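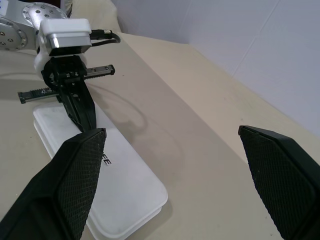
Small White Cases: Do You Need One?

I have been told more than once this spring that a small white case will sort out my desk. Paula Rusu told me, and she lent me hers for 40 days to make the point. The shop at Weltach told me too, though they would, as they have a shelf full of them. I remain hard to convince. Most of what gets sold as storage is a way of moving a mess from a place where you can see it to a place where you can't, and then charging you for the lid.

Still, I said I would give it a fair trial. The longer write-up, with the prices and the arguments, is going up in July if I can stand to finish it. Updated May 4, 2021.

A word on the outside first. White plastic looks clean in a catalog and stays that way until somebody touches it. Gray smudges and scuffs on the lid are what you should expect, and they show up more on a flat top than anywhere else. The Levis people say a damp cloth takes care of it. A damp cloth takes care of smudges. Scuffs are there for good, and I would like to see one seller admit that on the packaging.

Rounded corners I will grant them. A square corner catches on the lining of a bag and on your knuckles when you reach past it. The step along the side, where the lid doesn't sit flush with the base, bothers me more. It may help your thumb find the edge, but it also gives dust a ledge to settle on – and dust takes up every offer it gets.

Then there is the opening. A hinged lid is the main selling point, the idea being that you can't lose it. Fine. But a hinged lid needs room behind it, and the product pages never seem to mention this. On a big table you won't care. On my shelf at home, which has 7 inches of depth to spare on a good day, I have to pull the whole case forward before I can get anything out of it.

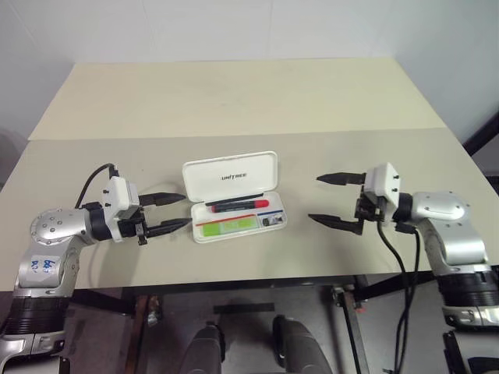 Lid open, tilted up and back, on the nearer of the two cream-colored panels.

Notice how much table there is. Give me that much table and I wouldn't need a case in the first place. I like the plain pale surface, though, and I have been pricing something similar from Oprea, who want more for it than I paid for my chairs.

So far I have kept five things in Paula's case: tape, a ruler, two pens and a tin of pins that used to live on the windowsill. They were easy to find before. They are easy to find now. She calls this progress and I call it a draw.

If you swear by these, write in and tell me what you keep in yours and how often you open it. Fileck owners too, please, as I hear the hinge on that one is stiffer, and I'd like to know if it loosens up with use – or just breaks.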